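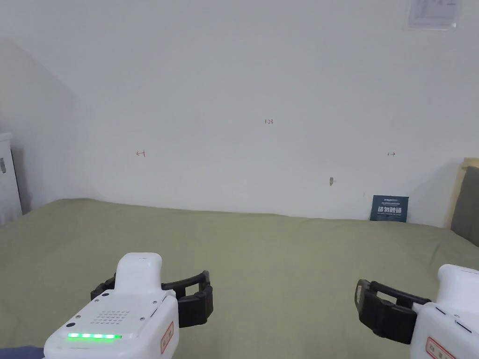
Plant Operations, Unit 7: What a Site Visit Can and Can't Tell You

Reading time: 2 minutes

Most of you have come back from the Jenlow bottling visit impressed. Fine. It is a clean plant and the hosts were generous with their time. But a tour is a route somebody chose, and your visit reports should show that you noticed.

Start with the output claim. We were told the main line fills 1,000 bottles an hour. Is that the rated speed, the best hour, or the average over a shift with stops included? Several of you copied it down without asking. Zhiqiang Bai did ask, and was told "it depends on the product." Put that answer in your report. It is worth more than the number. 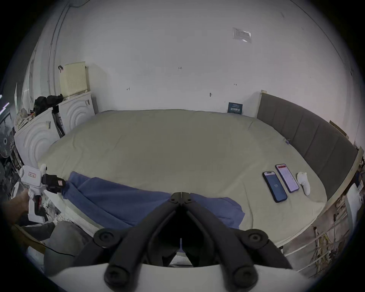 Page last changed: June

Next, downtime. The board by the filler showed 43 minutes lost on the previous shift, with 38 of them marked "changeover." Maybe so. Changeover is also where crews tend to log label jams, missing caps and a late forklift, since it is the one code that gets no follow-up call. I would want the maintenance log beside it before believing the split.

Then the Clokix scheduling software. The host credited it with fewer late orders. The plant also dropped its smallest customer accounts that same spring – a change that would cut late orders with no software at all. Read the Kumarasinghe handout on before-and-after comparisons and decide how much credit you would give.
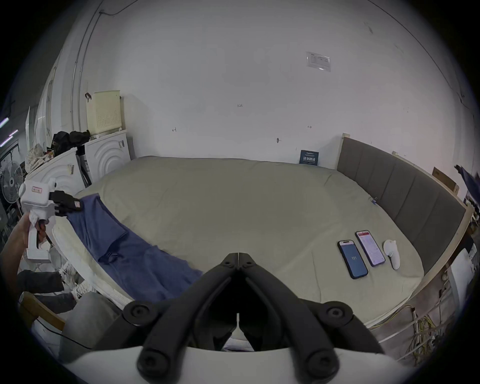 For your report

1. Pick one claim made on the tour. Quote it as closely as your notes allow.
2. Say who made it and what their job is. A sales manager and a line lead can both be truthful and still give you different plants.
3. List the records you would ask for. "More data" will be sent back.
4. Say what you didn't get to see. We skipped the night shift, the returns area and the whole Bromus warehouse.

Jairo Sánchez has offered to share his notes on the packing hall with anyone who was in the second group. Use them, but mark them as his. If his timings disagree with yours, leave both in – don't average them.

Reports are due before the Unit 8 lecture.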